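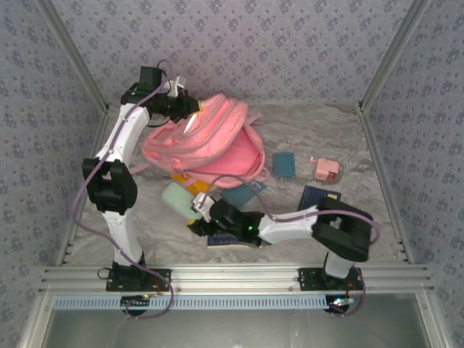

*Fig. 1. Two-arm cell, with a backpack and loose items on the floor between the arms.*

**Unit 4: Who does the leftover work?**
Notes, 2/23/24. M. Bogale

Read the Praltberg handout first. It's short, and most of what it claims is in the first paragraph: two arms sort returned goods, and staff are "freed for higher-value tasks." Keep a pencil next to that phrase.

Look at Fig. 1 with a packer's eye. A crumpled bag with a strap trailing off to one side, books and cards lying at odd angles, something yellow under the bag. A person on the returns bench at Plurkholm deals with this all shift and would not call it skilled. Pay scales don't either. Yet soft, tangled, overlapping things are where the machines slow down, and somebody gets called over.

What changed at Plurkholm, going by the interviews:

- The bench went from 9 people to 4 per shift.
- Those four are now "cell attendants." Same pay grade.
- Target is 800 items a shift. Items an attendant finishes by hand are credited to the cell.
- New attendants get 45 minutes of training, mostly on the stop button and the reset screen.

Fikre (reading 2) says the job got lighter. Backs, yes. I believe that part. But the attendants also describe long waiting, then three jams at once, and less talk across the bench. The survey had no question on any of this.

The vendor's numbers come from a trial on boxed goods. Ask what share of returns arrives in a box before you quote them in an essay.

**For next time**

1. Find one task in the Flernudholm job description that didn't exist before the cells went in. Who trained for it, and on whose time?
2. Rewrite "freed for higher-value tasks" so that it could be checked.

Bring the pay table. We ran out of copies in November.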